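Workshop notebook – 25 March 2022

Coffee corner, continued. I promised everyone I would write this up properly instead of leaving it on scraps stuck to the cupboard door, so get comfortable, because I have opinions about coffee and I've been saving them up all winter.

Where we left off

At the last entry the drinks things were still living on top of the plan chest in the Pruvitcombe workshop, between the sharpening stones and the box of odd hinges, and every mug came with a little sawdust whether you liked it or not. I didn't mind it so much myself (I grew up drinking tea in a barn) but I've heard the grumbling, and it was fair. So the pine table from the old front office has come through to the back room and it's staying there. It took two of us and a good deal of swearing at the door frame. One leg is still a touch short. I have a wedge of folded card under it and will cut a proper shim when the glue-up on the Manríquez chairs is out of the clamps and I can get at the bench again.

The top had no finish left on it to speak of. I gave it a light sand and two thin coats of oil, left it overnight between, and wiped it back with an old T-shirt. Please don't put hot pans straight down on it. I know we don't have any pans in there, but somebody will bring one in for soup the minute the weather turns, and I'd like it in writing that I asked.

What goes on the table and what doesn't

I've been going back and forth on this all week. My first idea was to put everything out: kettle, grinder, mugs, sugar, the biscuit tin, the lot. I tried it for an afternoon and it looked like a yard sale. There was nowhere left to set down a cup, never mind a sandwich. So the kettle and grinder have gone on the low shelf by the sink where the outlet is, the mugs are on their hooks, and the table gets only the few things that people reach for or like to look at.

The storage container stays. We tried a glass jar first, and a very handsome jar it was, but the lid had to be unscrewed and you can't do that with a mug in one hand. A flip top is so much better. The scoop lives inside, handle up, please – if it goes in the other way around you have to dig for it, and then there are fingers in everybody's breakfast. I'd also ask that we let it run nearly empty before refilling. I have a real dislike of pouring fresh on top of old, and it only takes a minute to tip out the last of it and give the inside a wipe with a dry cloth.

The wicker basket is for small flat things only. Napkins, filters, the tea sachets that people bring back from hotels. It is too nice for receipts and I'll be moving any I find.

The globe was the only argument. It's the cork one from the Demora job, the sort you're supposed to push pins into, and for ages it sat in the drawing office with its face to the wall. I thought it took up too much room. I was outvoted, and having lived with it for a few days I'll admit I've come around completely! It makes the place feel like somewhere you'd sit down. I do find myself turning it while the kettle boils. Pins are in the drawer if anyone wants to mark where they've been, but push them in straight, as cork tears if you lean on it.

The numbered cups

A word about the little cups, as I've been asked what they're for. They look like takeaway coffee cups that shrank in the wash, lid and all, and there's a number on the side. I'm using them as order markers. The idea is that whoever is making a round takes a cup for each person who's said yes, and stands it by that person's place, and then nobody has to shout over the band saw. You know your number, you see your cup, you know a drink is coming. I tried it out on my own this morning with number 3, feeling a bit foolish, and I think it'll work. If it doesn't we can always keep paper clips in them.

They were a present from the Gedell people with the last crate of fittings, and I'd like to hang on to the whole set, so back on the table when you've finished, please.

I had the pink light on for most of the session. I'm fond of it in the evenings and it does lovely things to the pine, though I'll grant it's hopeless for judging color, and I wouldn't try to match a stain under it.

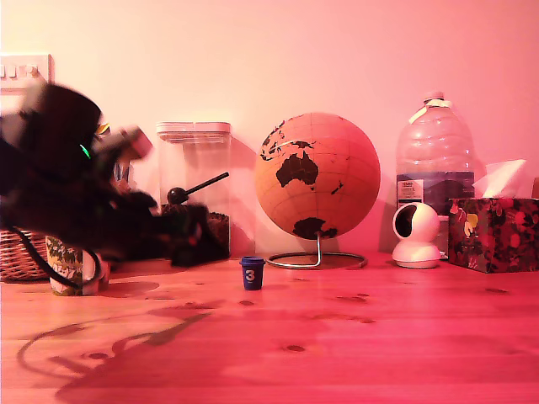 Still to do

– Cut the shim for the short leg. Oak offcut, not pine, so it doesn't crush.
– Third coat of oil on the top, if the second has hardened up. Test with a fingernail at the back edge, where it won't show.
– Find a saucer for under the leafy patterned cup. I like having that one out, with its greens and yellows, but I've put it down on bare wood too many times already and I don't want a ring.
– Felt pads under the wire base of the globe. Wire on a soft oiled top will leave a track, and I've seen it happen to better tables than ours.
– Wipe down the switch plate. It gets the worst of everyone's glue thumbs, mine included. Damp cloth, wrung out hard, and nothing sprayed straight at it.
– Label the drawer, so that people stop looking for teaspoons among the pins.

Notes on the oil

For anyone who wants to do the same at home: thin coats, thinner than you think. I put the first one on too generously near the wall and it stayed tacky a good while longer than the rest. The knots drink it in differently from the grain around them, so go back over them after 5 minutes or so with the rag and even things up. Lay the used rags out flat on the concrete outside to dry. Never leave them balled up in the bin, they can catch fire all by themselves and I'm not being dramatic.

I'll look at the top again in April, once it's had some proper use, and decide whether it wants wax. Whoever finishes the biscuits, the spare packet is behind the paper towels.

Recent entries
Plan chest: sticking drawers and what was behind them
Manríquez chairs: second glue-up
Sharpening stones, flattening day
Demora shelves: 12 brackets, 13 holes
Hinge box sorted at last
Gedell fittings, notes on the last crate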